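Herier Festival Box Office, Accreditation and Ticketing Support
Ticket: Industry pass holders cannot book the final block of press and industry screenings
Status: Closed
Component: Jondex booking portal, Prullov pass sync
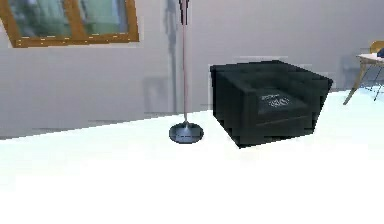 Can a pass holder book a screening before the badge has been collected?
Booking rights follow the accreditation record, so a pass can be used in the portal as soon as the record is set to Approved. The printed badge is needed only at the venue door.

Summary

Industry pass holders report that the last block of the film festival schedule shows as "Not available for your pass type" in the booking portal. Press pass holders see the same screenings as bookable. Public tickets for the same titles are unaffected. The fault appeared after the schedule import on 26th December.

Environment

Portal: Jondex, hosted, festival configuration
Pass records: Prullov, nightly export plus manual push
Venue scanners: Kaufmann handhelds, offline list mode enabled
Screenings affected: 16
Pass types affected: Industry Standard, Industry Day
Pass types not affected: Press, Guest, Jury, Public

Steps to reproduce

1. Sign in to the portal with an Industry Standard test account.
2. Open the schedule and filter by Press and Industry.
3. Select any screening in the final block.
4. Select Book.

Expected: seat hold is created and the confirmation page opens.
Result: the message "Not available for your pass type" is displayed. No hold is created. Nothing is written to the booking log for the account.

Log

Entry 1 — Front desk
Three reports received by email with the same wording in the error. All from Industry Standard accounts. Two of the accounts had booked earlier screenings without a problem. Asked each user to sign out and sign in again. No change. Ticket raised.

Entry 2 — Support
Reproduced with the test account. Cleared the browser cache and tried a second browser. Same result. The portal status page shows no outage. Priority set to high, as the booking window for these screenings opens to all pass types at the same time and Press bookings are already going through.

Entry 3 — Support
Checked the pass record for the test account in Prullov. Status is Approved, type is Industry Standard, expiry is the closing date of the festival. The same record in the portal matches on all fields. The pass sync is not the cause for this account.

Compared the record with one of the reported accounts. Same values. Ran a manual push from Prullov anyway to rule out a stale entitlement. The push completed without errors and the screening was still blocked.

Entry 4 — Support
Looked at the screenings themselves. Each one in the portal carries an access group. Screenings in the earlier blocks have the group PI-ALL. The 16 in the final block have PI-PRESS. The PI-PRESS group was set up for press-only previews and does not include the Industry types.

Asked programming whether the final block is meant to be press only. The printed schedule lists it as press and industry.

Entry 5 — Programming
Confirmed. The final block is open to both. There are 6 press-only previews in the whole program and all of them are in the opening block. Nothing was changed on our side except two start times and one venue, and those went in with the schedule file.

Entry 6 — Support
Opened the schedule file used for the import. The access group column is filled for every row up to the start of the final block and empty after that. On import, the portal gives an empty access group the default value for the screening category. The default for Press and Industry had been set to PI-PRESS in March, when the press-only previews were being built by hand, and was not set back.

Earlier imports were not affected because the column was complete in those files.

Cause: empty access group column in the import file, combined with an incorrect category default.

Entry 7 — Support
Proposed fix, in this order:

1. Change the category default from PI-PRESS to PI-ALL.
2. Fill the access group column in the schedule file for the final block.
3. Import the corrected file in update mode.

Replace mode must not be used. It deletes and recreates the screenings, which drops every booking attached to them. Update mode matches on screening code and leaves bookings in place.

Asked Jondex support to confirm that a change of access group does not release existing seat holds.

Entry 8 — Jondex support
A change of access group on a live screening does not affect confirmed bookings. Unconfirmed holds will run to their normal expiry. Please note that the schedule page is cached and the old message may be shown until the cache is refreshed. You can force this from Schedule, Tools, Refresh public view.

Entry 9 — Support
Default changed. Corrected file imported in update mode. The import report shows 16 rows updated, none created, none deleted. Public view refreshed.

Retested with the Industry Standard account: booking confirmed. Retested with Industry Day on a screening that matches the day on the pass: booking confirmed. Retested with Industry Day on a different day: blocked, which is correct.

Press test account: existing booking still present, same seat.

Entry 10 — Front desk
Replied to the original reports. Two users have booked. The third says the screening is bookable but shows as full. This was the most requested title in the block and Press accounts had access to it before Industry accounts did.

Entry 11 — Support
Checked the allocation for that screening. Press and Industry share one pool and the pool is used up. There is no separate Industry quota to release. Referred to programming to decide whether seats can be moved from the house hold.

Entry 12 — Programming
We can release 9 seats from the house hold for this title. Please make them bookable by Industry passes only. The remaining house seats stay as they are for the filmmakers and their guests.

Entry 13 — Support
Created a pool of 9 seats on the screening with the access group PI-INDUSTRY. Tested with the Press account: the screening shows as full, as expected. Tested with the Industry Standard account: seat offered. Canceled the test booking and checked that the seat went back to the new pool.

The seat did not go back to the new pool. Canceled seats return to the main pool by default. Changed the return rule on this screening to "original pool" and moved the seat by hand. Repeated the test and the seat returned correctly.

Entry 14 — Venue
Scanner question. The Kaufmann handhelds at our door downloaded their offline list before this was fixed. Will they accept the new Industry bookings?

Entry 15 — Support
In online mode, yes. In offline mode the handheld checks only the list it holds, so a booking made after the download will scan as Unknown. Download the list again before doors open:

1. Connect the handheld to the venue network.
2. Open Lists and select the screening.
3. Select Replace list. Do not select Append, which leaves canceled bookings on the list as valid.
4. Check that the time shown under the list name has changed.

If a pass still scans as Unknown, look up the booking by reference at the venue desk and admit manually. Do not scan the same pass again after manual admission, or it will be counted twice in the attendance figures.

Entry 16 — Venue
Lists replaced on all handhelds. One kept the old list time until it was restarted. It now shows the new time.

Entry 17 — Support
Front desk reports no further errors of this type. The waitlist for the full title is open and is working for both pass types. Ticket closed.

Workaround used while the fault was open

None offered. Manual bookings by the front desk were considered and rejected, because a manual booking ignores the access group and also ignores the pass limit of 3 screenings per day. Correcting the limit afterward would have meant canceling bookings that users had already been told were confirmed.

Changes made

Category default for Press and Industry set to PI-ALL.
Schedule file template now rejects an empty access group at export.
Return rule on split pools set to "original pool" in the festival configuration, applies to new screenings only.
Handheld checklist updated with the Replace list step.

Open items

Return rule on existing split pools has to be changed screening by screening — moved to a separate ticket.
The portal message for a blocked pass type is the same for a wrong access group and for a wrong day. Request for two separate messages sent to Jondex. No date given.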